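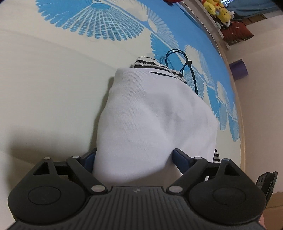
Folding of knitwear is the household practice of laying a knitted garment flat, turning in its sleeves and doubling the body over so that it can be kept on a shelf or in a drawer. It differs a little from the folding of shirts and sheets, because a knit stretches under its own weight and a hard crease can stay in it for weeks. A bed is a favorite place for the work, being wide and soft and at a kind height for the back, and a printed sheet can even help: on one with a diagonal band and a row of fan shapes, the eye has a line to follow when the edges are brought together. White ribbed knits like the one on such a sheet make a rather bulky bundle, and a striped trim may peek out at the end of it, which many people like to leave showing so they can tell one sweater from another later on.

Method
The garment is usually placed face down and smoothed from the middle outward with the palms. Each sleeve is then brought across the back and turned down along the side. The body is folded in half from the hem, or in thirds if the drawer is shallow. Heavy ribbing is happier with fewer folds, and a good many home folders simply stop at two. Cords and drawstrings are tucked inside, with any toggle laid flat so that it does not press a mark into the knit.

Sleeves
Long sleeves are where most of the patience goes. They twist, they slide off the edge of the bed, and they come out of the wash turned half around at the shoulder.
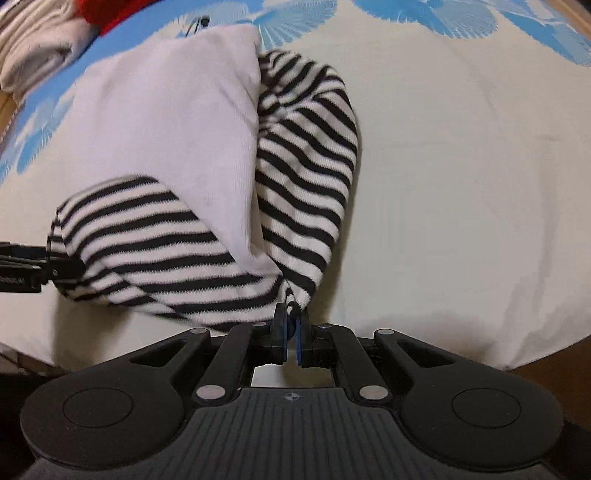
Uronus Home Encyclopedia: Clothing and Linen Department

Stripes are a great help here, since horizontal bands of black and white show at once where a sleeve has bent or bunched up. The usual advice is to take hold of the sleeve at the cuff, draw it out to its full length without pulling, and only then lay it over the plain part of the body. Soft or slightly fuzzy knits should be lifted and set down again, as dragging them over a sheet roughens the surface.

Stacking and storage
Folded pieces are stacked with the heaviest at the bottom. Grays and whites are often kept together, and something bright, such as a red piece, makes a handy marker for the top of a pile. In colder regions the winter stack comes out well before December and is refolded along new lines, so that last year's creases have a chance to relax.

See also
Drying flat
Drawer dividers
Folding of fitted sheets
Care of ribbed cuffs

Page last revised September 2026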